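Redon Print Cooperative – Editions and Catalog Meeting
Minutes, February

Present: Czesław Czarnecka (chair), Mansa Agbenyega (minutes), catalog and framing staff
Meeting opened at 9:40 a.m.

1. Minutes of the previous meeting

Accepted with one correction. Under item 4, "matte paper" should read "cotton rag paper." The web shop listing already has the right wording.

2. Harbor series, paper stock

The harbor photographs (fog, breakwater, fish sheds) will be issued under the series title Mistness. Proofs were laid out on the long table before the meeting in two papers: the Frimpong cotton rag and the smooth baryta used for last year's river prints.

C. Czarnecka prefers the rag for all the fog images. The baryta holds more detail in the shed doors but puts a visible sheen on the open water, and under the gallery spots the sheen moves when the viewer moves. M. Agbenyega asked whether a mixed series would be acceptable, with fog on rag and sheds on baryta. Agreed that a buyer hanging two side by side would see the difference in paper white. One paper for the whole series.

Decision: cotton rag throughout. The shed files go back for a small lift in the shadows before the next proof.

3. Edition size

The large format will be an edition of 40, signed and numbered on the back label. The small format stays open. Agreed that the catalog text must say this in the first paragraph of each listing, as two buyers last season assumed the small prints were numbered.

Artist proofs are outside the edition and are not offered for sale.
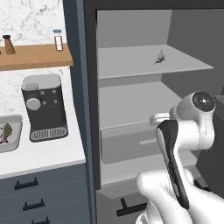

4. Still life prints, captions and grouping

The kitchen and pantry group has the weakest catalog text. Present captions give title and size and nothing else. M. Agbenyega proposed that each caption name one plain thing the buyer can find in the print, and that tone be stated where the print is close to monochrome. A garlic bulb on an otherwise bare-looking gray shelf, for instance, should be captioned as a garlic bulb on a gray shelf, and the words "rustic" and "timeless" should come out. C. Czarnecka agreed but wants the room kept in the listing title, as most searches on the shop arrive by room (kitchen art, hallway art) and few by subject.

Decision: room in title, subject in caption, tone in caption where it applies. Caption limit is two sentences.

5. Scanning

The film archive now stands at 3587 frames scanned. A further 891 are sleeved and waiting. The backlog is mostly medium format negatives from the Zundumia trips, several sleeves of which are curled and need flattening before they go in the holder.

Dust removal was discussed. The infrared channel works on the color film and is of no use on the silver black and white, which has to be spotted by hand. No change to the present method. Spotting will be done at full size only for frames chosen for print; the rest get a reference scan.

File naming: roll number, frame number, then version. Place names are to go in the metadata and not in the file name. Older files will be renamed as they are opened.

6. Framing

Two molding samples were passed around, a narrow black ash and a natural maple. The ash is to be the standard frame for the harbor series. Maple remains an option on the still life group.

Glazing – the supplier's acrylic arrived with fine scratches along one side of the protective film. Sheets to be checked on receipt and any damaged ones set aside before cutting. 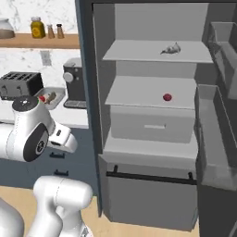
Mat width was left open at the last meeting. The large format will have three inches on all sides, with the bottom edge slightly deeper. The small format ships unmatted unless ordered otherwise.

7. Catalog print run

A run of 3000 was quoted on the uncoated stock. C. Czarnecka asked for a second quote with a coated insert for the color pages only. Uncoated color in the last catalog came out flat, with the blues worst affected. Decision held until the second quote is in.

8. Actions

Shadow correction on shed files, new proofs on rag: C. Czarnecka
Caption rewrite, kitchen and pantry group: M. Agbenyega
Second catalog quote: M. Agbenyega
Flattening of curled sleeves: scanning desk
Acrylic check and report to supplier: framing desk

9. Other business

The hygrometer in the paper store reads higher than the one in the print room. Both to be placed side by side overnight and compared.

Meeting closed at 11:15 a.m.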